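Notes > Workplace > Bench automation

This site uses cookies to remember your reading preferences. Accept | Manage

The two-arm cell at Astwood has been on the kitting line since May, and I have been asked more than once what it changed. My answer is mostly about job content. Head count on the line is the same as before. The distribution of minutes inside a shift is different.

The work is returns processing. Customers send back network kits in whatever state they were in when they left the wall: cables knotted together, power supplies mixed in, small parts at the bottom of the bag. A kit has to be separated, sorted and put back into order before anyone can test it. Under the old arrangement each person did the whole sequence by hand, and the separating step was the one people complained about. Small connectors were the worst of it.

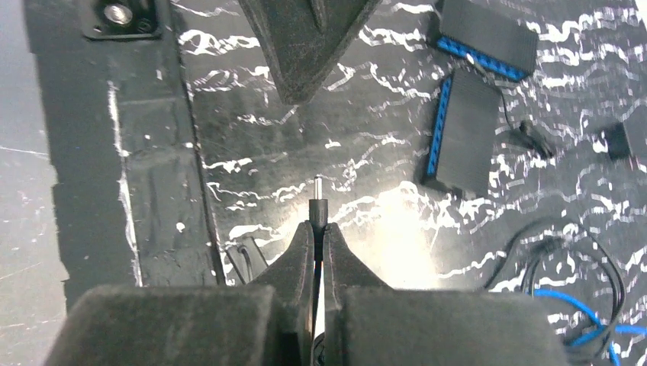 Small parts remain the slow step. A person finds a plug by feel and turns it in the fingers without looking. The cell has to get a grip on it first and then establish which way it points, and a grip that is slightly off means letting go and starting over. Ognjen Dimitriou, who ran the separating bench for 11 years, keeps a paper log of these restarts. In the first month he recorded 314. He writes down the part, the hour and what he did about it, and the log has been more useful to me than the one the controller produces.

His job title did not change. His day did. He used to handle 44 kits a shift and now handles far fewer, nearly all of them ones the cell has given up on. He says his hands hurt less and his afternoons are longer. Both statements belong in the evaluation, and only the first one made it into the Grendus summary that went upstairs. 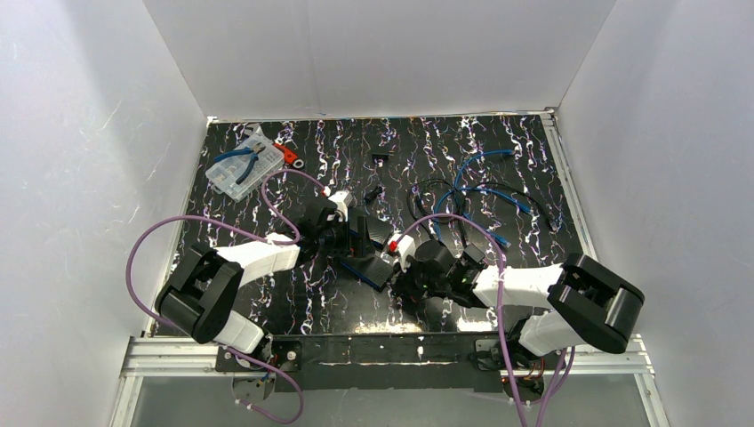 Both arms at the work surface, with the blue cables off to the right.

Training was the second change. Mansa Wumbei wrote the procedure for the line, and it is 2 pages long. Most of it concerns when to step in – how many attempts to allow, which faults to clear at the bench and which to hand to Tellton support. The original vendor manual assumed an operator who watches continuously. No one on our line has time for that, and I do not think it is a reasonable thing to ask of a person for a full shift.

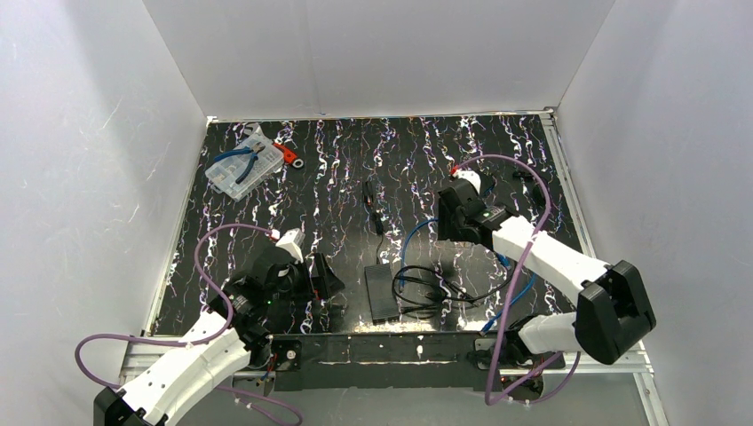
Pay grades are still unsettled. Clearing faults is skilled work, and the current grade describes a hand assembler. Adjei moved its people up one step when it put in a similar cell. Our request has been in since the first month, with a copy of Ognjen's log attached. I will post the outcome when there is one, along with the restart numbers for the second quarter of operation.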